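Titarcombe Wide Worktable, Dark Gray
Sold by Firura. Item 3004.

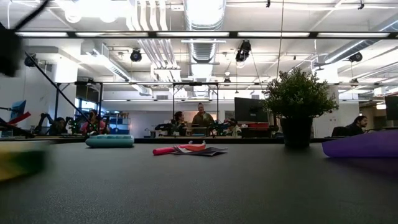 Does the top need oiling or waxing?
It needs neither. Wipe it with a damp cloth and a drop of dish soap, then go over it with a dry one. Oil will sit on the surface, collect dust and leave you with a worse table than the one you paid for.

Overview

The Titarcombe is a broad table with a dark gray top. We have tried to write a longer sentence about it and the sales figures suggest we shouldn't bother. It was first drawn up in 1987 for a drafting office that wanted something big enough to lose a ruler on, and apart from the feet and the packaging it has been left alone.

People buy it for shared workrooms, labs, sample rooms and the sort of open-plan office where the ducts are on show and every flat surface fills up by Wednesday. Ours is doing its usual job: a bushy artificial plant in a square black pot, a folded gray sheet with a couple of bright things resting on it, something teal and rounded lying on its side, a purple wedge over at the right. Dark gray is kind to this. Pink, orange-red and teal all show up against it, so at least you can see what you haven't put away.

None of the tabletop items are included. We get asked about the plant more than we get asked about the table. We don't sell the plant.

What you get

One top, dark gray, matte
Four legs, black, with screw-adjust feet
One cross brace
Bolts, washers, one hex key
One spare bolt, which you should tape under the top now, while you still know where it is

Specifications

Item number: 3004
Height: 71 cm, measured with the feet screwed all the way in
Top finish: sealed matte
Edges: eased on all four sides
Assembly: two people
Drawer: no
Cup holder: no

Choosing a height

The standard height suits sitting. If most of your people stand, order the Indbridge riser set along with the table. It goes between the legs and the feet and can be added later, though adding it later means turning the table over, and by then there will be things on it. The risers come in black only. They don't fit the older round-leg version, whatever the man at the surplus store told you.

Living with a dark top

Dust shows. Fingerprints show less than they would on gloss but more than we would like. Under a long run of fluorescent fixtures you'll get a soft sheen on the surface and a fair look at whatever the last cloth missed. Wiping in one direction helps a little. Giving up on the far corner also helps.

Please don't use bathroom cleaner, steel wool or the rough side of the sponge. Tape is fine for a day or two. After a month it becomes part of the table, and the claim form has no box for that. Permanent marker comes off with rubbing alcohol if you get to it early. Put a mat under anything hot.

Plants, real or otherwise, should stand on a felt pad. A square pot dragged sideways will leave a mark with very straight edges, and everyone will know whose plant it was.

Keeping it clear

The Cherkaoui tray is a shallow black tray that sits along the back edge and takes pens, folded papers and the small bright objects that seem to breed in workrooms. It does not make anyone tidier. It does put the mess in one place, and some customers have found that's enough. Larger soft items such as wedges, rollers and folded mats won't fit in it and belong on a shelf. You have a shelf. It's under the other things.

Delivery and returns

The table ships flat in two cartons. The heavy one is the top, and it should be carried on its edge and laid down on a blanket or the flattened carton. Check both cartons before the driver leaves and write any damage on the slip.

Returns are accepted within 71 days if the table is unassembled and in its original cartons. We know you've thrown out the cartons. Replacement sets can be ordered as part 937.

Orders placed before Tue 16 October go out with the older flat feet. They work just as well on a level floor, if you have one.

Goes with

Indbridge riser set, black
Cherkaoui tray, black
Titarcombe felt pads, gray, self-stick
Carton set, part 937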